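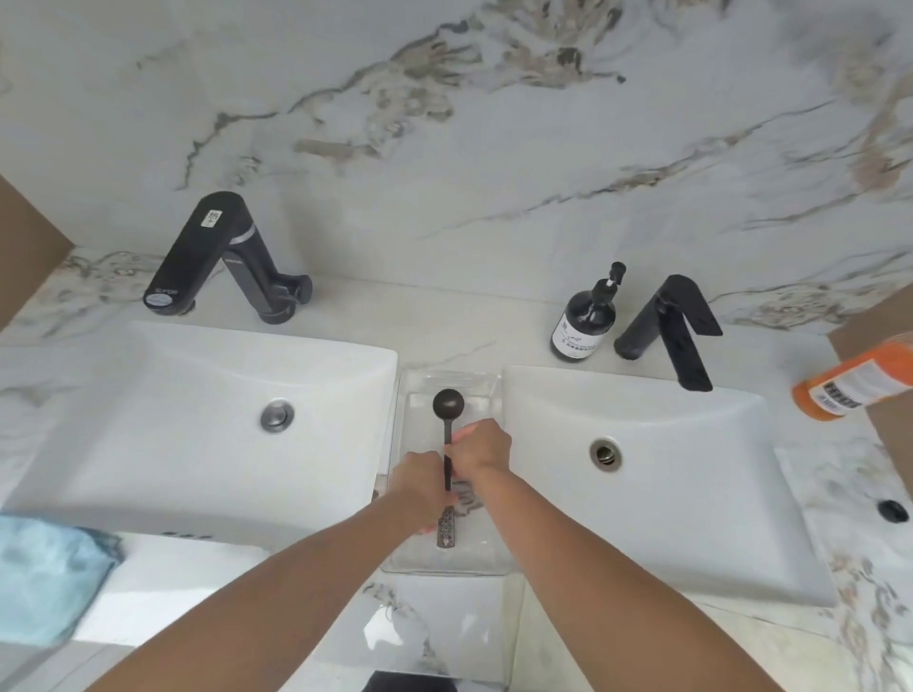 Small classes, long mornings: an interview with Ademir Cavalcanti

Ademir Cavalcanti has run Vonbridge Nursery School for 4 years. Before that he taught reception classes, and he still takes a group himself two mornings a week.

The school changed its timetable in December. Children used to move between activities every half hour. They now have one unbroken morning session of nearly three hours, with a snack table they can go to when they like.

"We were forever tidying up," Cavalcanti says. "A child would get going with something and we'd be asking them to put it away. I timed it one week and didn't like what I saw."

Some parents were unsure. A few asked whether the younger ones would manage such a long stretch. Cavalcanti invited them in to sit at the back and watch.

"The first fortnight was noisy. I won't pretend it wasn't. Then they settled. My three-year-olds will stay with a jigsaw or the pouring jugs far longer than I expected."

Wai-kit Yang leads the Nisau room, where the oldest children spend the year before primary school. Yang was against the change at first and told Cavalcanti so.

"I thought the quiet ones would get lost," Yang says. "So I asked for a notebook for each child, and we write in it every day. If someone hasn't spoken to an adult all morning, we see it by lunch."

The notebooks have stayed. They go home at the end of each half term, and parents can write in them too.

Fees are the other subject families raise. Cavalcanti would like to keep them where they are until the summer, but says he can't promise beyond that. The school has put aside £2,000 for new outdoor clothing, so that children can use the garden in all weathers.

He is less keen to talk about school readiness. "People want to know if they can write their name. Some can. I'd sooner they could put their own coat on and ask for help."

Visits for September places can be booked through the office.

Recent items
Settling in: the first two weeks
What to pack for the garden
Meet the Sampaio room
Term dates and closures

Contact us | © Vonbridge Nursery School | Back to top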